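Baltico Lounge and Cabin Service Trial
Progress report for the second reporting period
Prepared for the route development fund, Iveck Regional Airport

Status: on schedule, with one item open

1. Background

The fund agreed to support the Iveck to Kamum service for its first two seasons, on condition that the operator, Baltico, offer a premium product at a fare that smaller business travelers can pay. The grant covers part of the landing charges, the fit-out of a shared lounge at Iveck and a trial of simplified cabin service. It does not cover fuel, crew or advertising.

This report covers the period to the end of March. Passenger figures come from the departure control system and exclude staff travel.

2. Traffic and fares

The aircraft on the route has 58 seats, of which 30 are sold as premium on weekday morning departures. On all other departures the curtain is moved forward and the extra rows are sold as economy. Moving the curtain takes two crew members and has not caused a delay.

Premium cabin passengers in the period came to 735. Demand was uneven. January was weak, as the plan expected, and the morning departures recovered through February once the return flight was moved to the early evening. The old return left Kamum in mid-afternoon, too early for anyone with a full day of meetings.

Fares have been held at the level set out in the grant agreement. Baltico asked in February whether a higher walk-up fare would be allowed on the day of departure. We replied that it would, provided the advance fare stays on sale until the evening before. The change has been loaded, but there is not enough data yet to report on it.

3. Lounge

The lounge opened in the former transit room next to gate 2. Seating, power outlets and the coffee counter are complete. The shower room is in use on a limited basis, mornings only, until the second water heater is connected.

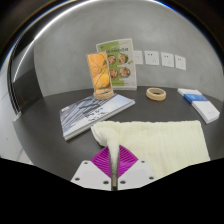
Opening hours follow the flight schedule, with doors open 90 minutes before each departure. Baltico has an arrangement with one other carrier, Idahosa, whose premium passengers may use the room for a fixed charge per head. Income from this is credited against running costs and will be shown in the annual accounts.

4. Cabin service

Hot meals were replaced with a cold tray on the outbound flight at the start of the period. Loading time at Iveck has fallen and less food is returned unopened. Comment cards were mixed: passengers on the first departure of the day still ask for something hot. Baltico proposes a heated roll on that flight only – no change to galley equipment is needed.

5. Open item

The ground handling contract at Kamum ends in June. The present handler has offered an extension on the same terms but without priority baggage delivery. Priority delivery is a condition of the grant, so we have asked Baltico to get a second quote before signing.

6. Next period

Work planned before the next report:
Connect the second water heater and extend shower hours to the evening.
Settle the Kamum handling contract.
Start the heated roll on the first departure.
Report on walk-up fare sales.

No change to the grant amount is requested. The next payment claim will be sent with the heater invoice attached.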